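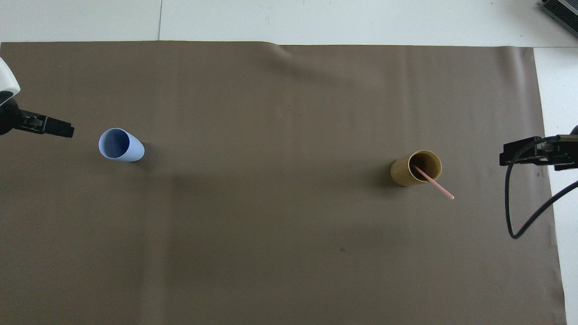

A light blue cup on one of the taupe-brown mats at the Flastham community rooms.

Oct 19, 2024

Borrowed cups and covered tables for Flastham tea room

The tea room at the Flastham community rooms has stopped handing out disposable cups and put mats over its white tables, after a trial that began in May was made permanent.

Visitors now take a cup from the shelf beside the urn and return it to the grey tub near the sink when they have finished. People who want to bring their own mug can still do so. Disposable cups will be kept in the storeroom for outdoor events only.

The cups and mats were bought together from Zistadmont, a catering supplier in the next town. Panagiotis Berisha, who manages the bookings, said the tables were the main reason the mats were added to the order.

"The tops are white and they show everything," Mr Berisha said. "Tea goes into the join between the panels and you're there with a toothpick trying to get it out. We'd been putting newspaper down for the painting group and it looked terrible."

The mats are large enough to cover most of a table, with a strip of white left showing at the edges. Brown was chosen over a pale grey that was also on offer. Mr Berisha said the grey had looked better in the catalogue but a sample of it was stained by the end of its first morning.

Not everyone is pleased with how they sit. Several regular users have told the office that the mats ripple along the edge and that a cup put down on a fold can tip. The mats arrived rolled up, and Zistadmont has advised storing them flat with some weight on top. Groups are asked to smooth them out before setting up and to keep hot drinks away from any creases.

"They're getting better," Mr Berisha said. "The ones that have been out longest are nearly flat. I'd still move my cup if it was sitting on a bump."

The order came to 38 cups and 9 mats, paid for from room hire income. A further 18 cups will be bought before the end of the year if bookings stay at their present level. The Wandska playgroup, which uses the larger room in the mornings, has asked for a few with handles, and those will be priced separately.

During the trial the tea room lost two cups. One was broken in the sink and the other has not been found. A deposit was considered and dropped because it would have meant keeping change at the counter.

Washing up is now the responsibility of whichever group has the room. Cups should be rinsed and stacked in the tub, and the last group of the day is asked to run the dishwasher before locking up. Instructions have been taped inside the cupboard door — the earlier notice, which told people to leave everything on the bench, should be ignored.

Mats are to be wiped with a damp cloth and left on the tables. They should not be folded, hung over the chairs or taken outside. The office has asked that no one use them as a cutting surface, after a knife mark was found on one following a craft session. Cutting boards are kept in the low cupboard to the left of the oven and can be borrowed without asking.

The sewing group that meets in the small room at Koutsoukos Street will keep its own tables bare. Members told the office that fabric slides more easily on the white tops and that pins are simpler to find there.

Room hire charges will not change as a result of the purchase. Tea and coffee are still by gold coin donation, and biscuits are supplied by the groups themselves.

Mr Berisha said the remaining question was where to keep the cups when the rooms are hired for private functions. At present they stay on the open shelf, and hirers have been using them alongside their own crockery. He would like a cupboard with a lock but has not yet had a quote.

Anyone with unwanted mugs is asked not to leave them at the door, as the shelf is full. Comments about the cups or the mats can be written in the book on the front counter or passed on to the office during opening hours.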